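Small packing, calm hands: a talk with Poonam Shakya

In Stukau, on the second floor above a bicycle shop, Poonam Shakya teaches people how to pack. Her course is called Ison, and it takes seven evenings. The people who come sell soap, tea, candles or shampoo from home, and they are tired of parcels coming back with the contents spilled. I visited her in December 2021, when the orders for the holidays were at their highest.

She offered me tea before I could take out my notebook. I asked her how a person becomes a teacher of packing.

"By making expensive mistakes," she said. "I had a small shop for hair oil, it was named Zostton. In my first May I sent out 34 bottles to one customer, a hotel. I was so proud. Then the hotel called me, and the lady was very polite, and she said the whole carton smells like a garden and there is oil on the floor."

After this she started to read about packing in the evenings. She cut cartons open to see how they were folded. Later she took a job in the warehouse of Wouters, a trading house, and stayed there two years. She told me that she learned more from the older packers than from any book.

"They had a rhythm," she said. "They never looked for the tape. The tape was always at the same place, and if you moved it, they became angry with you. I moved it one time only."

We spoke for a long while about the table. In her opinion most people begin with the box, and they should begin with the surface. She likes a table which can be reached from all sides, and she covers it with white paper. On white paper a leak shows quickly, also dust, also crumbs of cardboard, and when the paper is dirty you take a new sheet. A colored cloth she does not allow.

"My mother gave me a beautiful cloth with flowers," she said. "I use it at home, for eating."

On this paper the exercise is always the same at the beginning: one bottle, one box, and the hands.
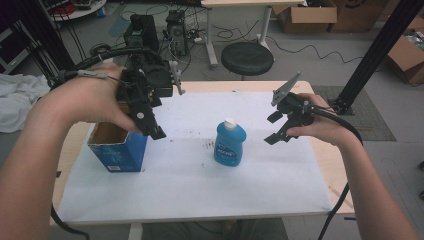 Poonam Shakya says that the bottle must be checked before the box is even touched, and that the cap is the first thing to check. A flip-top cap can look closed and still open under pressure, so she asks her students to press it with the thumb and listen for the click. Then the bottle is turned on its side for a minute. If the paper stays clean, the work can continue.

I wanted to know about the size of the box, as this is the question I have myself every time I send something.

"People love a big box," she said, and she laughed. "They think big is safe. But the bottle travels inside the box like a ball. I prefer that it is a little bit narrow, with space for one layer of paper on each side. You shake it near your ear. If you hear something, open it again."

She is also strict about labels. The label of the product should face the side which the customer opens first — she calls this good manners. Old barcodes on a reused box must be covered or removed, otherwise the sorting machine may read the wrong one. She once lost a parcel in this way and it visited three cities before it came home.

Not everybody finishes the course. Some people find it too slow, and she understands them. In the second lesson they pack the same bottle again and again, and she does not let them talk much. One student told her that it was like learning to write letters in school.

"I took it as a compliment," she said. "Maybe it was not."

Before I left, I asked how many parcels she had packed herself this year. She keeps the number in a small notebook by the door, and she went to look. It was 1232, and she still opens some of them again before the courier comes, when she is not sure about a cap.

The next course begins after the holidays. Students should bring one product of their own and a roll of tape.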